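Handout 6: How Fan Sites Cover a Pop Career
Last updated: May
By Aurelia Căpraru

These notes go with the second half of the unit on fan publishing. Last time we looked at official artist pages. This time we look at sites run by fans, and at how they decide what counts as news. Read the notes before the seminar and bring one site you know well. It can be in any language.

1. What a fan site does

Most fan sites about singers started as news pages. One person copied items from magazines, added scans, and posted links. Over time the same page took on other jobs: a photo gallery, a list of releases with track times, a tour archive, and a lyrics section. The archive is usually what keeps visitors coming back between albums, when there is little news to post.

Our case for this unit is a site about the singer Kahraman. It was set up by Firdevs Ertürk while she was still in school, and it is now run by 2 people. The gallery holds 1483 pictures sorted by event. The news page has had long quiet stretches, one of them lasting most of a tour.

2. Sources and credit

A fan site rarely has its own reporters. It depends on press releases, interviews in other outlets, and posts by people who went to a show. The Kahraman site marks each item with one of these:

- label: from the record company, Plement
- press: from a newspaper, magazine or broadcaster
- fan: sent in by a visitor, with the name they asked to be listed under

Items with no mark are from before the system came in. When you cite a fan site in your paper, cite the original source too if you can still find it. Many of the older links are dead. In that case give the fan site and say that the original could not be reached.

Photos are harder. A concert photo taken by a visitor belongs to that visitor. A press photo belongs to the agency or the photographer, and a line saying "no copyright intended" changes nothing. 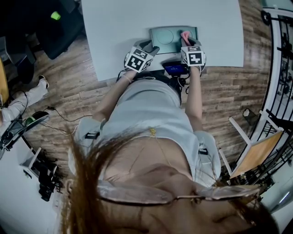 Hsiu-ying Chiu wrote in after the last version of these notes that the section on credit was too hard on small sites. In her view most of them took pictures down as soon as they were asked, and the large gossip pages copied from them without any credit at all. She also wanted it noted that visitors often sent in a photo under a nickname and could not be traced later.

I have kept the section as it was, but her second point is a fair one and may come up in the exercise.

3. Official or not

Almost every fan site carries a disclaimer. It says that the site is not connected to the artist, and it usually gives an address for complaints. Look at where it is placed. On the Hultell fan pages it is at the top, before the menu. On the Penov forum it is in the rules thread, which few new members open.

Some sites do get help from a label, such as early artwork or tickets for a contest. If so, check whether the site says it. Lok-yiu Mak's paper on the Penov forum is in the course folder and deals with this on the first few pages.

4. Exercise

Choose a run of news posts from one site, covering a single album release. For each post, note the source, whether it is credited, and whether the link works. Then write up to 1000 words on what the site left out that the press covered, or the other way around. Papers go to Wen-hsiung Huang, who is grading this unit. Put the site's name in the file name.

Reading for next time: course reader, from page 103 to the end of the chapter.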